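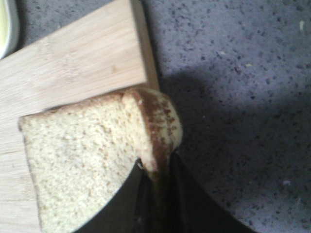 Magdalini Koutsoukos
Bread share coordinator, Whitlock Home Bakers list

Sorry all, typing fast, dough is on its second rise and I have to leave by 4. Answering the sandwich loaf thing from last night in pieces.

> Made the flecked wheat sandwich loaf from the October sheet. Flavor great,
> everyone liked it. But my slices come out thick at one end and thin at
> the other, and the bottom half squashes when I cut. Also, is it meant to
> dome that much? Mine sticks up way over the pan and the slices don't fit
> my toaster. I have a long bread knife, a Drustmont, not new. Should
> I be cutting it warm? My mother always did. Also what size pan are you
> all using, the sheet doesn't say.
> Pratska

OK. Dome first. Yes it's meant to dome. Slice in the photo on top is about what I'd want from this loaf, rounded brown crust at the one end and a fine even crumb with little tan specks all through. If you get big holes instead, you didn't press the gas out enough when you shaped it. Roll it up tight, seam down, pinch the ends.

If it really is too tall for the toaster you have too much dough for the pan. I use the long Nudel pan and put in 88 grams less dough than the sheet says. Make a roll with the leftover. Sheet should have said the pan size, my fault, I will fix it before the next one goes out. Fix is on my list anyway because the salt line is wrong too (the 19 grams is for TWO loaves. If you made one loaf with 19 you would know by now.)

Cutting warm. No. I know, I know, everybody's mother did. Mine too. Let it cool all the way, on a rack, out of the pan. I leave mine till after supper and cut in the morning. Warm crumb drags and gums up on the blade and that's your squashing right there, or most of it.

Rest of the squashing is pushing down. Long strokes, hardly any weight. Let the teeth do it. If the top crust is hard and you feel like you have to lean on it, lay the loaf on its side and cut through the side crust. Much easier and the dome doesn't get crushed. I do every loaf that way now, even the small ones.

Thick and thin ends: you're probably looking at the top of the loaf and not at where the knife comes out. Look at the far side every few strokes. Or mark the crust lightly with the knife first all the way along, then cut on the marks. Slow but works. And don't hold the loaf by the end you're cutting, hold it further back, fingers curled.

Board. Use a big one. I like bamboo for bread, pale so you can see your crumbs, and wipes off fast. But put a damp towel under it if your counter is slick, mine used to creep toward the sink a little with every slice. Never soak it. Wipe, stand it on edge to dry. I split a nice one leaving it in dishwater overnight, so learn from me.

Knife: if the Drustmont is old it may just be dull. Try it on a ripe tomato. If it won't go through the skin without pushing, it's dull. The hardware place on the corner sends serrated ones out, takes a week or so, they're not cheap about it. I would get a new one before paying that but up to you.

Toast note since you mentioned the toaster. This loaf browns quick, there's honey in it. Turn it down one notch from where you keep it for store bread. If your slices are still too tall lay them in sideways, or cut them in half and quit worrying about it, that's what my kids get.

Freezing: slice first, then freeze. Bag, squeeze the air out, goes straight from freezer to toaster. Put a bit of wax paper between slices if you stack them right away, they stick otherwise and you end up prying at them with a butter knife at 6 am.

Somebody also asked off list about the flour order. It's in. Order number is 2312, give them that at the counter, not my name becuase they can't spell it. Bring your own tub. Wheat flour only this time, rye is back ordered and I don't know when.

Pratska if the next one still comes out crooked bring it to the swap, and bring the knife too wrapped up in something, and we'll cut it together.

Timer going. More tonite if I think of it.

Magdalini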